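Werkstattbuch Oberflächen, 5. Oktober 2020
Fleckenprüfung Arbeitsplatten, Reihe 2
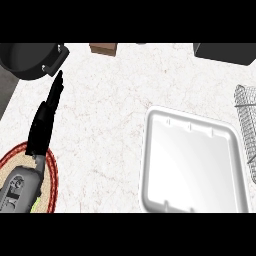

Abb. 1: Helle Arbeitsplatte mit feiner Äderung in Rosa und Grau (Rendering), oben links schwarzer Topf.

Proben von Drumetton gesägt und an den Schnittkanten gefast. Marmor, poliert, Rückseite unbehandelt. Vor dem Auftrag 218 Stunden im Klimaraum gelagert, Masse danach konstant.

Imprägnierung Purkska auf sechs Proben, zwei bleiben roh als Referenz. Auftrag mit Vliestuch, Überstand nach Herstellerangabe abgenommen. Auf Probe 4 Schlieren im Streiflicht, mit Aceton nachgewischt. Vermerk im Prüfplan.

Prüfmittel: Rotwein, Olivenöl, Zitronensaft, Kurkuma in Wasser. Einwirkzeit 8 Stunden unter Uhrglas, danach Reinigung mit neutralem Spülmittel.

Öl: Referenz deutlich dunkler, imprägnierte Proben ohne Befund. Rotwein: schwacher Rand auf 2 und 5. Zitronensaft: Politur überall matt, auch unter der Imprägnierung. War zu erwarten, die Säure greift den Kalk an. Kurkuma: gelber Hof auf allen Proben, nach Kompresse blasser.

Oi-ling Yeh fragt, ob Dumine mit in die Reihe soll. Von mir aus ja, dann aber auf frischen Abschnitten. Glanzmessung an 4 wiederholen, Gerät vorher kalibrieren. Bei Ng Kompressenpulver nachbestellen.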